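Flat Rates Hide the Cost of Clearance

Most small workshops buy their bench layout from a catalog and then spend years paying for it. My view is that the trade prices bench surface by area when it should price it by clearance, meaning the free space a tool or a hand needs on every side of a piece of work.

Take the bench module sold by Plikberg. The listing gives a width of 2000 millimeters and a load rating. It says nothing on how far the back rail intrudes at working height. On the unit we installed at Stotley, the rail took 50 millimeters along the full length. That strip still counted as surface on the invoice. It was no use for assembly, and after one month it held screws, offcuts and a dead battery.

Igor Hudec, who fitted out the Gura site, disagrees with me. He argues that area is the only figure two suppliers will ever measure the same way, and that clearance depends on the job. I accept the second point. A soldering station and a glue-up have different needs. But a supplier can publish a section drawing for each module, with the rail, the lamp arm and the drawer lip shown, and leave the buyer to work out the rest. Machine tool makers have supplied such drawings for decades.

The usual answer is to buy a deeper bench. Depth helps until the far edge is beyond comfortable reach, and then it becomes storage. Napaporn Thongdee moved six stations at Siriwan to shallower tops with no rail and kept the same output — her people had been working on the front half anyway. 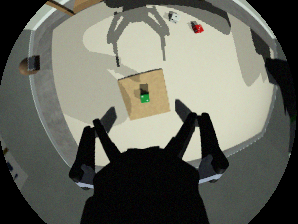 Clearance is also easier to judge from above than from the front. A front elevation flatters a bench, and it is what catalogs print. In plan, the bulk of whatever does the work becomes obvious: a gripper over a pale tabletop, with its jaws wide apart, claims far more room than the gap between its fingers. A hand holding a driver does the same. The drawing should allow for the full outline of the tool, body included.

I would start with one change. Print the plan view next to the price, at a fixed scale, with every fixed obstruction marked. Our last order ran to 309 line items and none of them carried one. Until that is corrected, buyers should ask for the section drawing before they ask for the discount.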